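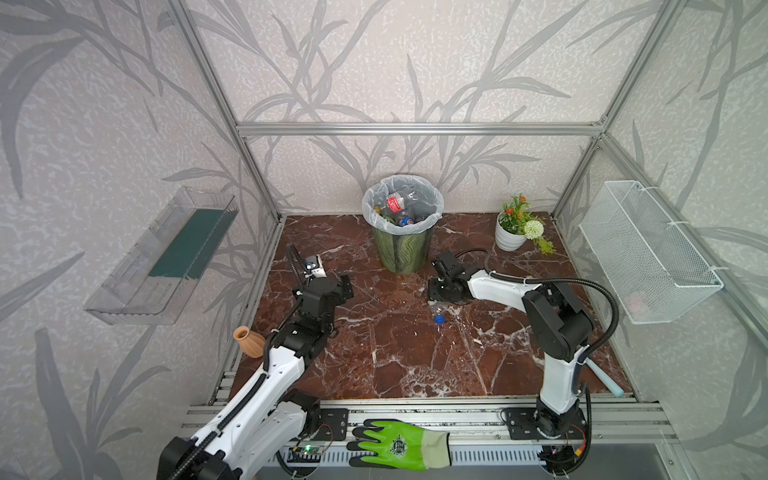
Caps on or caps off, Diệp Tăng wants to know, and if it's on, does the bottle go down as one thing or two? Because our council wants them on and my mum's council wants them off, and your old notes say both.

Fair. One thing. Cap on = part of the bottle. Cap lying by itself = its own item, own line in the list. Old notes are wrong, will fix when I get to it.

POVUS - household rubbish, floor to bin
README, October tidy-up of the text. Data itself unchanged

What it is

Clips and labels of small bits of rubbish being put in a bin. Drinks bottles mostly. Also cartons, crisp packets, paper cups, kitchen roll. One item, one bin, item goes in or doesn't. That's the whole thing really.

Started as a spin-off from Patus (washing up, drying rack) when Quyên Chu pointed out that half the mess left over in Patus was packaging and we were throwing it away unlabelled. Literally throwing it away.

What's in the folder

clips/ - 1,000 of them, named by item then number
labels.csv - one row per clip
items.txt - list of the 42 items, with a plain description of each
bins.txt - which bin, which liner
notes_old.txt - don't use, kept for Thierry

Columns in labels.csv

item - short name, matches items.txt
state - whole, crumpled, torn, flat
cap - on, off, none. "none" means the thing never had one (crisp packet etc)
cap_colour - free text, so expect "blue", "Blue" and "lt blue". Lower-case it yourself
lying - side, upright, upside down. At the start of the clip
bin - short name, matches bins.txt
ended - in, on rim, missed, not tried
remarks - whatever the labeller felt like writing

A typical start: clear bottle, crumpled, on its side, blue cap on, green wavy-patterned bin at the back with the bag folded over the rim. Row for that would be bottle_clear / crumpled / on / blue / side / green_wave, then whatever ended turned out to be.

How we decided things

Crumpled v. flat. Crumpled means it's been squashed but would still roll a bit. Flat means it won't. Lots of arguing over this one. Lindalva Lacerda relabelled the lot by herself so at least it's consistent.

Clear bottles. Awkward on a shiny floor, the veins in the marble show through and you lose the outline. If you can't tell the state from the first moment, let the clip run on a bit and label from there, but put "late" in remarks.

On the rim. Any part resting on the bag edge when the clip stops. If it drops in before the stop it's "in", no half marks.

Liners. White bags, slightly see-through. Fold the rim well over the outside or it slides down after a few bottles and you get a bin with a bag puddled at the bottom. Those clips are in there, marked "bag slipped" in remarks. Didnt want to bin them, sorry.

Empties only. All rinsed and left to drain overnight before use. A carton of orange went round once without being rinsed and the floor was sticky until teatime.

Changes this round

- cap rule written down properly (see top)
- "bottle_small" and "bottle_mini" merged, they were the same bottle
- 20 rows with an empty state column filled in
- dropped the weight column. Kitchen scales were off and we only noticed at the end
- spelling of "aluminium" made the same throughout items.txt

Known problems

- Too many bottles, not enough of everything else. Crisp packets espcially, they blow about
- Blue caps well over-represented. We bought one brand of water for ages, it was on offer
- 50 clips have the bin name as "bin". Just "bin". Eero Ikonen thinks he can sort these from the pattern on the outside, not done yet
- No glass. No tins with sharp lids. On purpose
- No food waste. See Jevance if that's what you're after, different bins and much worse smell
- Nothing here says what can be recycled where. Don't use it to teach anybody sorting, everything went in the one bag

Splits

None supplied. If you make your own, split by item and keep all of one item's clips on the same side. The same bottle comes up again and again and it's easy to fool yourself. Lưu did a random split first time and got lovely numbers that meant nothing.

Questions

Check items.txt first, then remarks, then ask. Caps: Diệp. Crumpled or flat: Lindalva. Bins and liners: Eero. Old notes: Thierry Hervieu, he wants them kept for some reason to do with the carton labels.

To do

fix cap line in notes_old.txt
lower-case cap_colour
more crisp packets, and shut the window this time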